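**Sonenholm Centre: Waste and Recycling Working Group**

Minutes of the meeting held on August 12, 2021 in the ground-floor meeting room

**Present:** Uriel Contreras (Chair), K. Lukáč (Facilities), M. Ondbridge (Purchasing), P. Haldane (Events), R. Ustodov (Cleaning Services), S. Whitcombe (minutes)

**Apologies:** J. Farrant (Reception)

**1. Minutes of the previous meeting**

1.1 The minutes were agreed as a correct record, subject to one correction at item 4, where "glass" should read "plastic".

1.2 Matters arising: the new signs for the loading bay have been delivered and are awaiting fixing. The query about the skip licence is closed.

**2. Plastic bottles: collection point**

2.1 K. Lukáč reported on the collection point beside the orange and blue wall panels. Bottles were being left on the floor next to the bin, and the matter had been raised by the evening cleaning staff at two handovers.

2.2 The group considered whether the position of the bin was at fault. It was felt that the two-section bin was suitable in itself, but that users were unsure which section was meant for bottles, as neither was labelled on the side facing the room.
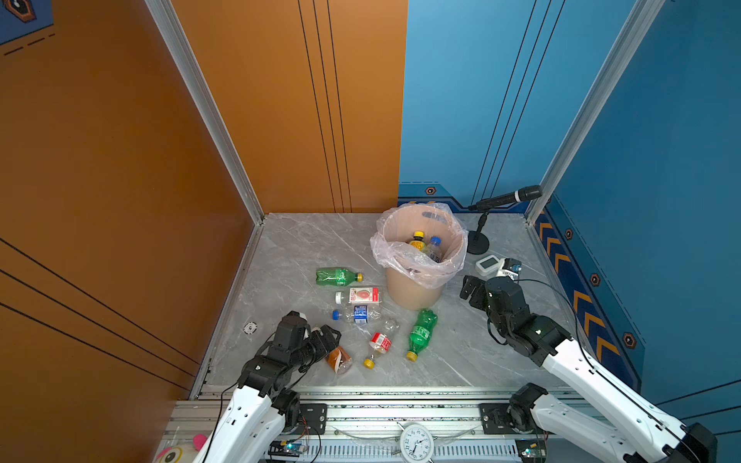 2.3 The Chair was asked what should be done with a bottle found on the floor: is it to go into the bin as it stands, or be taken to the sink first? It goes straight into the bin if it is empty, and to the sink if there is anything left in it.

2.4 It was agreed that this wording be used on the sign, without additions. P. Haldane asked that the sign be no larger than the existing fire notice. Agreed.

2.5 The group discussed the liner. At present the bag is folded over the rim and changed with the general waste. R. Ustodov proposed that the liner be changed at the end of each booking in which drinks have been served, whether or not it is full. Agreed, on the understanding that part-filled liners may be combined in the store.

**Action:** K. Lukáč to label both sections of the bin. R. Ustodov to amend the liner instruction on the cleaning sheet.

**3. Caps, labels and residue**

3.1 The Chair reminded members that the present guidance, written when the building had a single waste contract, asks for caps to be removed and binned separately. The current contractor accepts bottles with caps on. The guidance has not been altered and the two sets of instructions are in conflict.

3.2 P. Haldane observed that visitors do not remove caps in any case and that the cleaning staff should not be expected to do so after them. M. Ondbridge agreed but asked that caps be screwed down fully, loose ones having been found in the drain outside the store.

3.3 On residue, it was noted that water bottles present little difficulty. Juice, tea and other sweet drinks are the main cause of sticky floors and of wasps in the store during August.

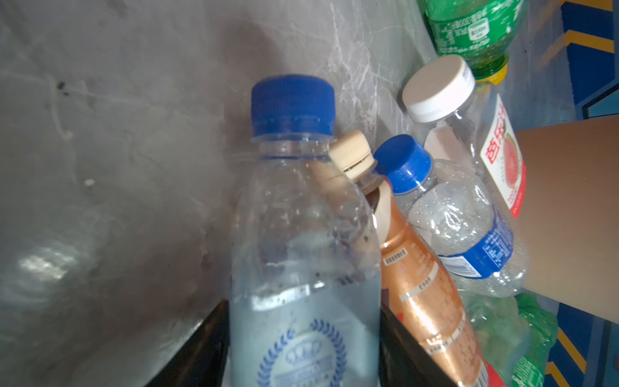
3.4 For that reason the rule on emptying will be applied to all bottles without distinction. A separate rule for water was considered and rejected as likely to cause confusion. Labels and sleeves are to be left on. Members were content that peeling them off takes more time than can be justified.

3.5 Crushing was also considered. The contractor has no preference. R. Ustodov stated that crushed bottles save space in the liner but that the caps must then be replaced, or the bottles regain much of their shape. It was resolved that crushing be permitted and not required.

**Action:** S. Whitcombe to redraft the guidance and circulate it before the next meeting.

**4. Store and liners**

4.1 M. Ondbridge reported that 400 clear liners are held in stock, together with 26 of the older black ones. The black liners are not to be used for recycling, as the contractor cannot see the contents. They will be passed to the grounds team.

4.2 The spend on waste collection for the year to date stands at £3,385. This is within the budget. No charges for mixed loads have been made in the period, and members wished this to be recorded.

4.3 The lock on the store is stiff. K. Lukáč will attend to it.

**5. Picking up from the floor**

5.1 The Chair drew attention to the practice of sweeping bottles into a corner with a broom and lifting them in one armful. This had led to bottles rolling under furniture and to spills from any that were not empty. Bottles should be picked up singly, checked and placed in the bin.

5.2 Where bottles have been gathered into a pile, those at the edge should be taken first so that the remainder do not roll. A bottle may be held by the body or the neck, but should be kept upright if uncapped. 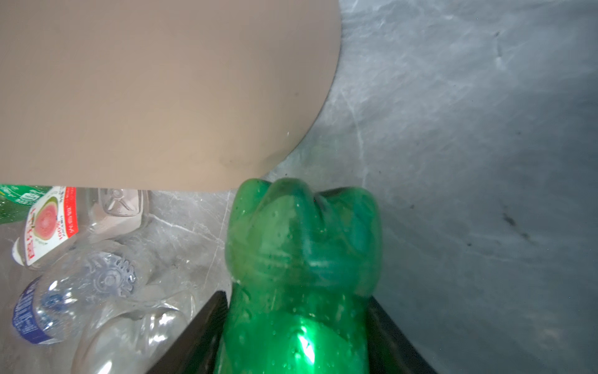
5.3 Haldane replied that singly was all very well for a handful, but that after a full-day event there would be a good many more, and the staff should be allowed to bring the bin to the bottles. The Chair accepted the point. The instruction will state that the bin may be moved, provided that it is returned to its place afterwards and does not obstruct the doorway.

5.4 R. Ustodov asked that gloves be kept at the collection point as well as in the store. Agreed. M. Ondbridge to order a further box in the medium size.

**6. Any other business**

6.1 P. Haldane enquired whether jugs of water could be offered at internal meetings in place of bottles. Members were broadly in favour. The matter was deferred pending a count of the jugs in the kitchen cupboard, several of which are believed to be chipped.

6.2 The floor by the collection point is to be mopped after bottles have been cleared, and not before. R. Ustodov will inform the evening team.

**7. Next meeting**

7.1 To be arranged by the minute-taker once the revised guidance has been circulated. Items for the agenda should be sent to S. Whitcombe in writing.

Signed as a correct record: Uriel Contreras, Chair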